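## 4. First Run of the Arodo Two-Arm Bench Kit

This section applies to kits supplied with the Zoklow gripper set, part number 534. Complete the mounting procedure in Section 3 before proceeding.

### 4.1 Checking the wrist view

1. Switch on the controller and wait until the status line reads READY.
2. Open the **Cameras** page and select one wrist camera.
3. Open the jaw fully. Both fingertips should appear in the lower part of the view, with the work surface visible between them.
4. Move the arm slowly by hand in guide mode and confirm that the view follows without delay.
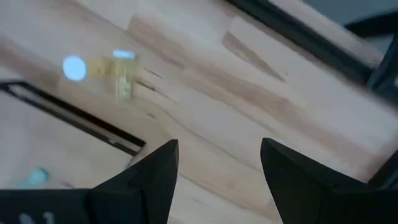 5. Release guide mode and repeat the check for the second wrist camera.

**Note:** Fine detail is lost while the arm is moving. Judge focus and save reference views only when the arm has come to rest.

If the view freezes or shows code 793, disconnect the camera cable at the wrist, reconnect it and restart the **Cameras** page. Dundby service staff will ask for this code if further help is required.

### 4.2 Bringing both arms together

1. Set the speed limit to 80 mm per second on the **Motion** page.
2. Place a single light part within reach of both arms. Do not use glass or filled containers for the first run.
3. Move the first arm to the part and stop short of contact.
4. Bring in the second arm from the opposite side – keep one hand on the stop button throughout.
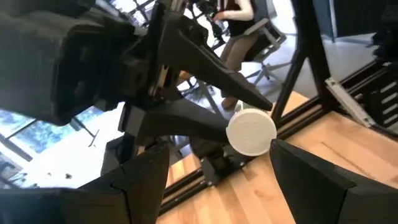

The speed limit remains in force until the operator clears it, including after a restart. Approach height should be set for each arm separately, as the two are seldom mounted at the same level. Particular care is needed where the part lies close to the bench frame, as with a white cylinder positioned just above a black rail and its bracket. Fingers that clear the part may still strike a post or a bolt head. Chairs should be kept outside the reach of both arms.

**Caution:** Do not reach between the grippers while either arm is powered. Press the stop button first.

5. Close one gripper only, at the lowest force setting.
6. Open it again and return both arms to the rest position.
7. Select **Save limits**. The controller stores up to 4 sets.

Proceed to Section 5 for force settings.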